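Sokwood Vukine · Báscula de cocina
Sección 4. Primera pesada y función tara

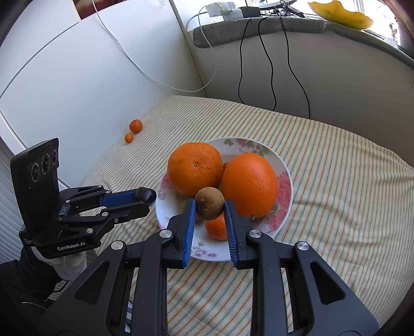 Fig. 4. Un kiwi pequeño en plato blanco.

Antes de empezar, coloque la báscula sobre una superficie firme y nivelada. El mantel de hule de su abuela no cuenta como tal, por mucho cariño que le tenga.

1. Pulse ON y espere a que aparezca el cero. Si pulsa tres veces seguidas por impaciencia, la báscula cambiará a onzas y usted se llevará un disgusto.
2. Ponga el plato vacío en el centro de la plataforma. Leerá su peso, por ejemplo 833 g si es de los que heredan vajilla seria.
3. Pulse TARA. La pantalla vuelve a cero, aunque el plato siga ahí.
4. Añada la fruta sin dejarla caer. La lectura se estabiliza en 2 segundos. Un kiwi grande pelado puede dar 106 g; con piel, algo más.
5. Para sumar otro ingrediente, pulse TARA de nuevo y repita el paso 4.

Nota: la báscula se apaga sola cuando se aburre. Si estaba a mitad de un bizcocho, la tara se pierde y toca volver al paso 2.

PRECAUCIÓN: no se suba a la báscula. El servicio técnico de Tondinmont conserva una colección de plataformas hundidas y no necesita más piezas.

PRECAUCIÓN: limpie con un paño húmedo. No la meta en el lavavajillas, tampoco en el programa delicado.

Cambie la pila cuando parpadee el símbolo LO, normalmente tras unas 1.000 pesadas. Calibración: véase la sección 5.

Textos: Afroza Samarakoon. Revisión de mayo.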